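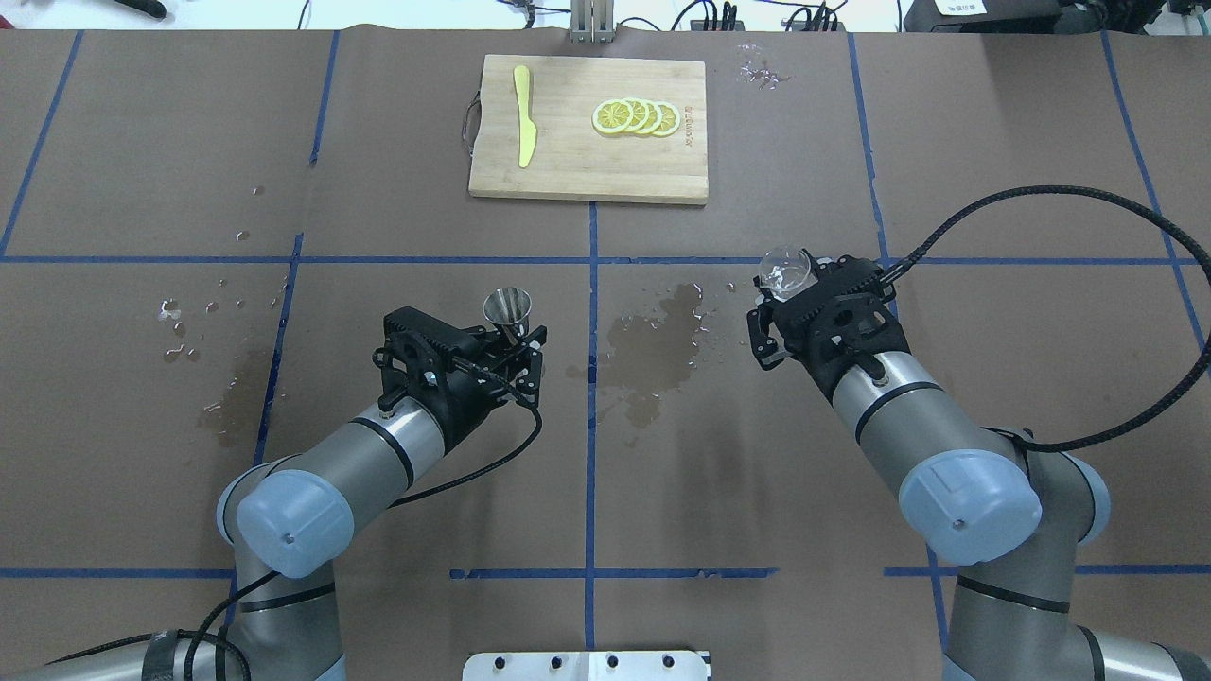
Two arms at the drinks table, with a jigger in the left gripper and a glass cup in the right. Lemon slices are on the board behind.

Midov opens trial bookings for its two-arm drinks kit

Midov has opened bookings for a trial of Skamari, a two-arm kit made for cafés and small hotel bars that want to prepare simple cold drinks with a machine. The trial begins in July and each venue can keep the kit for 6 weeks.

The kit is offered as a service, so the venue does not buy the arms. Midov delivers them, fixes them to the bench and teaches the first drinks together with the staff. After this, the monthly fee covers repairs and new recipes. The company did not give the price yet, but it said that the fee will be the same for all venues in the trial.

Skamari works with ordinary bar tools. In the current setup the table is covered with brown paper and divided by blue tape into rectangles. Lemon slices lie in a row on a bamboo cutting board, next to a yellow plastic knife.

Pouring is still the difficult part. Water was spilled over the paper between the two grippers, with more drops toward the left side. Da-eun Ham, who is responsible for the product at Midov, said that the measuring of liquid will get the most attention before July.

"A person at the bar corrects the hand without thinking about it," Ham said. "For our arms we must teach this correction, and for a small measure it is harder than for a big jug. I prefer that customers know this before they sign."

The recipe list has 13 drinks at the moment, all without alcohol. Venues can ask for changes, for example a different glass, but every new glass needs a half day of teaching by Midov staff.

One of the first venues will be Lultgate, a hotel where Kyung-tae Han manages the lobby bar. Han said he would use the kit in the afternoon, when he has one bartender on shift and the guests ask mostly for lemonade and iced tea.

"I am not looking for speed," he said. "If my colleague can stay at the counter and talk with the guests, it is good enough for me. My worry is the cleaning, and who will do it at the end of the day."

According to Midov, cleaning of the bench and tools stays with the venue. The grippers should be wiped by hand after each shift.

Bookings are open for 8 venues.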